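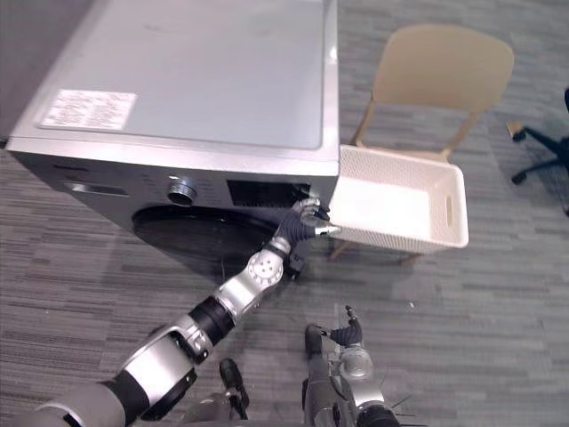

Morven Semple 读完初稿后回信，认为单凭皂泡和水垢来评软水机没有意义，出水硬度要滴定，再生前后各取一次样，否则测到的只是使用者的心情。她还提到，Toser 的说明书把“额定交换容量”和“可用交换容量”混在一张表里，评测应当先把这件事讲清楚。

意见合理，本文按此重写了一遍。旧稿中关于毛巾手感的段落基本删除，只在洗衣一节保留几句。

# Toser 柜式软水机：六个月使用评测

## 评测对象与条件

Toser 是一台单罐、流量控制、逆流再生的家用柜式软水机。树脂罐与盐箱同在一个外壳内，控制阀位于顶部后侧，翻盖之下。树脂装填量为 7 升，属于同类产品里偏小的规格。评测机为自费购买，安装在 Rudthorpe 的一处住宅里，位于入户总阀之后、热水器之前。厨房冷水龙头单独走旁路，不经过软水机。

Rudthorpe 的自来水取自石灰岩含水层，硬度高，铁锰含量低，余氯稳定。这几项条件决定了本文结论的适用范围：对于含铁量高的井水，或者余氯波动大的管网，树脂的表现会有明显差别，不能直接套用。

评测期间没有更换水源，也没有改动管路。用水点包括淋浴、洗脸盆、洗衣机和热水器。洗碗机自带软化装置，接在厨房旁路上，不计入本次评测。

## 额定容量与可用容量

先处理 Semple 提出的问题。

离子交换树脂的交换容量取决于再生时用了多少盐。用盐越多，树脂恢复得越彻底，但每单位盐换来的容量越少，曲线在高盐端明显变平。厂家标称的额定容量通常取自曲线的高端，也就是不计盐耗的情况。家用设备出厂设定一般不会跑在那个点上。

Toser 的说明书在规格表里给出的是高盐再生条件下的容量，在编程章节里却要求用户把同一个数字填进控制器。控制器据此推算两次再生之间可以处理的水量。如果盐量保持出厂设定，推算结果就会偏乐观，设备在树脂已经穿透之后仍然显示有余量。用户看到的现象是：再生前一两天水开始变硬，屏幕上没有任何提示。

解决办法有两种。其一是提高每次再生的盐量，使实际容量接近填入的数值；其二是保持盐量不变，把填入的容量调低。后者更省盐，再生会频繁一些，总的耗水略增。本文采用后一种设定，以下结果都在这个设定下取得。

Odette Texier 用的是同一型号，她选了前一种办法，反馈是出水一直合格，但盐箱补得很勤。两种做法都成立，区别只在于愿意把成本放在盐上还是放在水上。

## 安装

外壳进深比样本图上看起来大，原因是进出水接口和旁通阀都在背面，弯管要占掉相当一段空间。样本上的尺寸只计外壳。计划把它塞进橱柜的，应当按外壳加旁通阀加软管最小弯曲半径来量。

旁通阀为推拉式，塑料阀体，行程短，到位感不明确。装好后第一次通水，阀芯没有推到底，硬水与软水在阀体内部短路，滴定结果怎么测都偏高。重新推到底之后恢复正常。Toser 没有在阀体上刻到位标记，这是一个不应该有的疏漏。

随机附送的软管内径偏小，在淋浴和洗衣机同时进水时压降可感。换成 McKinnon 的大内径编织软管后，压降的主要来源变成控制阀本身，剩余部分在可接受范围内。McKinnon 软管的密封垫偏硬，首次拧紧后隔一天需要复紧一次，否则接口处会缓慢渗水。

排水管的处理值得多说几句。再生废水必须以空气隔断方式排入下水，排水管末端不得插入存水弯的水封以下。说明书里画了这个图，字很小，夹在保修条款之前。Zdzisław Adamczyk 来看安装时指出，原来的管卡会随着再生末期的水流冲击逐渐松动，排水管有可能从立管里弹出来。换成带橡胶衬里的金属管卡后没有再出现位移。

溢流口是另外一条管，靠重力排水，不能与排水管合并，也不能抬高。Toser 的溢流口位置较低，落地安装时几乎没有坡度可用，只能把整机垫高。垫高的平台必须能承受盐箱加满盐和水之后的重量，这个重量远大于空机重量。

## 控制器

控制器为单色液晶，按键四枚，没有联网功能。菜单层级很浅，主要参数是原水硬度、容量、再生时刻和储备比例。参数断电保存，时钟断电后只维持一段时间，停电较久则需要重新设定。若不重设，再生会落在错误的时段。

再生时刻默认在凌晨。再生期间设备自动旁通，此时用水得到的是硬水，热水器也会补进硬水。作息正常的住户不会受影响。需要在夜间用水的，应当把再生时刻改到白天无人用水的时段。

完整再生历时 44 分钟，依次为反洗、吸盐与慢洗、快洗、补水。吸盐阶段噪声低，反洗和快洗时可以听到排水声，隔一道门后不明显。控制阀换位时电机有短促的响声，频率不高。

储备比例这一项，出厂值偏保守。流量控制的逻辑是：当剩余容量低于储备量时，等到下一个再生时刻执行再生。储备过大，每次再生都会浪费尚未用完的树脂容量；储备过小，则可能在当天傍晚用完。用水规律的家庭可以把它调低，调低之后应当用滴定验证几个周期。

## 滴定结果 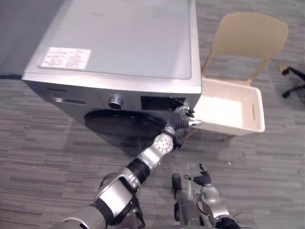

取样点选在洗衣间的冷水支管，距软水机最近，管内滞留水少，放水片刻即可得到有代表性的水样。滴定使用 Nulton 的总硬度试剂盒，缓冲液加指示剂，滴定至由红转蓝。试纸同时测过，只作参考：它在低硬度区间分辨率不足，无法区分“完全软化”和“轻微漏硬”，而这恰恰是评价软水机时最需要区分的。

电导率笔不适用于这个目的。离子交换把钙镁换成钠，溶解性总固体几乎不变，电导率读数在软化前后差异很小。仍有用户拿它的读数证明设备无效，这个结论没有依据。

再生后的第一个水样，指示剂加入即呈蓝色，没有可滴定的硬度。周期中段相同。周期末段，按照说明书的容量设定，出现了明确的漏硬；按照调低后的设定，直到再生触发都没有测到。这一组对照足以说明，问题出在参数上，树脂和控制阀本身没有缺陷。

第三个月加测了一次低流量工况。部分单罐软水机在极低流量下会出现沟流，水沿罐壁绕过树脂。Toser 在滴流状态下没有测到漏硬，但它的水表在极低流量时不计数。马桶水箱慢漏或龙头滴水所消耗的容量不会进入控制器的统计，长期下来会造成实际剩余容量低于显示值。有慢漏的住户应当先修漏，再谈设定。

高流量工况受限于住宅管径，没有达到 Toser 标称的峰值流量，所以本文对峰值性能不作判断。

## 掺混阀

旁通阀上集成了一个掺混旋钮，可以把少量原水混入软水，得到中等硬度的出水。旋钮没有刻度，调节特性也不线性：前半段几乎没有变化，后半段变化很快。掺混比例还随流量变化，低流量时偏软，高流量时偏硬。

需要掺混的理由一般有两种，一种是觉得完全软化的水冲洗时发滑，另一种是想降低钠含量。前者属于习惯问题，可以用掺混解决。后者更稳妥的做法是饮用水单独走旁路，软化水一点也不进厨房冷水龙头。限钠饮食者应当咨询医生，不要依赖这个旋钮。

评测期内掺混阀大部分时间关闭。打开后重新关闭时，旋钮需要用力拧到底才能完全截断，否则有微量漏硬。

## 盐耗与盐箱

盐箱容积小，装不下两整袋盐。补盐口的开口倒是够宽，整袋倾倒不会洒到外面。盐位没有传感器，控制器按再生次数推算余盐，推算值在补盐时需要手动复位，忘记复位则报警提前或不报警。目视检查更可靠。

片状盐和块状盐都试过。Toser 的盐箱底部有格栅，块盐架空后溶解均匀，片盐则在第五个月出现过一次盐桥：上层结壳，下层空腔，盐水浓度不足，再生后仍然漏硬。处理方法是用钝头木棍从上方捣开，不可用尖锐物，以免损伤盐井。潮湿环境下应当少量多次补盐，避免长期满箱。

不要使用食用加碘盐或融雪盐。前者颗粒过细，容易板结；后者不溶物多，会堵塞射流器滤网。

按调低容量后的设定，盐耗低于说明书宣传页上的数值，每次再生的用水则与说明书一致。射流器滤网在评测结束时拆下检查，有少量细砂，吸盐速度未见下降。拆卸需要先泄压，再取下两个卡扣，不需要工具，卡扣较脆。

## 对用水设备的影响

软水机的收益主要体现在加热面上。钙镁碳酸盐随温度升高而析出，热水器、水壶和洗衣机加热管是结垢最快的位置，冷水管路几乎不受影响。因此，如果住宅里只有冷水用途，装软水机的意义很小。

**热水器。** 加装前加热时有明显的爆裂声，来自垢层下的局部汽化。加装后声音逐渐减弱，未完全消失。软水不会主动溶解已有的厚垢，减弱的原因更可能是旧垢部分脱落。在第二个月排污一次，底部排出了片状碎垢。建议已有积垢的用户在装软水机之后安排一次排污，以免碎垢堵住混水阀的滤网。

**镁阳极。** 软化水的电导率与原水相近，但缺少可以形成保护膜的碳酸钙，镁阳极的消耗可能加快。评测时间太短，没有取得有效数据。应当缩短检查间隔。

**淋浴。** 花洒出水孔在除垢后没有再堵。玻璃隔断上的水痕仍然存在，擦拭比以前容易。软水蒸干后留下的是钠盐，能溶于水，用湿布一擦即去。宣传材料所说的“无水痕”不准确。

**洗衣。** 硬水中，洗涤剂的一部分用于络合钙镁，软化后这部分需求消失，投放量应当按包装上的软水档执行。若仍按硬水档投放，漂洗后会残留泡沫，带泡沫检测的机型可能自动增加漂洗，耗水反而上升。最初几周就发生过这种情况，减量后消失。含沸石或柠檬酸盐的粉状洗涤剂在软水里没有额外优势，可以换成普通液体。柔顺剂停用后，毛巾吸水性略好，手感变化因人而异，不作评分。

投放盒内的白色结块与水质有关的只是一部分，多数来自未溶尽的洗衣粉，软水机不能代替清洗。

Arif Liyanage 来信问过洗衣机是否需要单独接一个磷酸盐滤芯。已有中央软水机的住宅不需要。没有软水机、又只关心洗衣机的，滤芯成本低得多，但它的作用是抑制结晶附着，水的硬度不变，洗涤剂用量也就不能减少。

## 与 McKinnon 旧款的比较

评测机替换下来的是一台 McKinnon 定时再生软水机。定时型按固定天数再生，不论实际用水多少，外出期间照样耗盐。Toser 的流量控制在这一点上优势明显，外出归来时余量显示没有变化。

不过流量控制型有一个容易忽略的限制：长期不再生时树脂床会滞水，需要设置最长间隔天数强制再生。Toser 的这一项藏在安装商菜单里，出厂为关闭。进入方法是同时按住上、下两键，待屏幕切换后松开。建议打开。

McKinnon 旧款的阀体为黄铜，密封件可以单独购买，装拆都有手册可循。Toser 的阀体是玻纤增强塑料，活塞和密封件以整套形式供应，价格偏高。按维修性打分，旧款更好。按运行成本打分，结果相反。

Marisa Zuccaro 保留了她的 McKinnon，只把定时头换成了流量控制头，据她测量，漏硬情况与 Toser 相当。手头有状态良好的旧罐体的用户，可以先问一下这种改装的报价。

## 文档与售后

说明书的问题除了容量一项，还有单位混用。硬度在正文里用一种单位，在控制器菜单里用另一种，换算表放在附录，且附录的表头印反。依照表头换算，填入的硬度会严重偏低，其后果与容量填高相同，都是提前穿透。正确做法是取水务公司的硬度报告，核对单位之后，再用滴定结果交叉检查。

向售后询问最长间隔的设置方法，第一次答复是“该型号无此功能”。附上菜单照片再问，得到了正确的答复。备件发货正常，包装内没有安装说明。

保修条款要求每年由授权服务商检查一次，否则控制阀部分不予保修。购买前应当把这项费用计入总成本。

## 评分

| 项目 | 评价 |
|---|---|
| 软化效果（正确设定后） | 优 |
| 软化效果（按说明书设定） | 差，周期末段漏硬 |
| 盐耗 | 良 |
| 压降 | 中，更换软管后为良 |
| 噪声 | 良 |
| 安装便利性 | 中 |
| 维修性 | 中偏下 |
| 文档 | 差 |

## 购买建议

适合用水规律、水质含铁低、愿意自己做滴定并修改参数的用户。不适合希望装完即不再过问的用户，除非安装商明确承诺代为设定，并在再生周期末段取样验证。验收时只在再生后取样没有意义，任何一台没有损坏的软水机在那个时刻都能通过。

用水量大的家庭应当直接选更大的树脂装填量。Toser 同系列有大一级的柜体，控制阀相同，上文关于参数、旁通阀和说明书的意见同样适用，关于盐耗和再生间隔的结果不适用。

## 参数备忘

供已购用户对照，具体数值须按当地水质计算：

- 原水硬度：以滴定值为准，注意菜单单位。
- 容量：按出厂盐量对应的可用容量填写，不取规格表数值。
- 储备比例：先用出厂值，验证后再下调。
- 最长间隔：打开，在安装商菜单内。
- 再生时刻：停电后检查时钟。
- 掺混：不用时拧到底。
- 旁通阀：推到底后滴定确认。

射流器滤网和盐井的下一次检查定在一月，届时如吸盐速度有变化，会在本页补充。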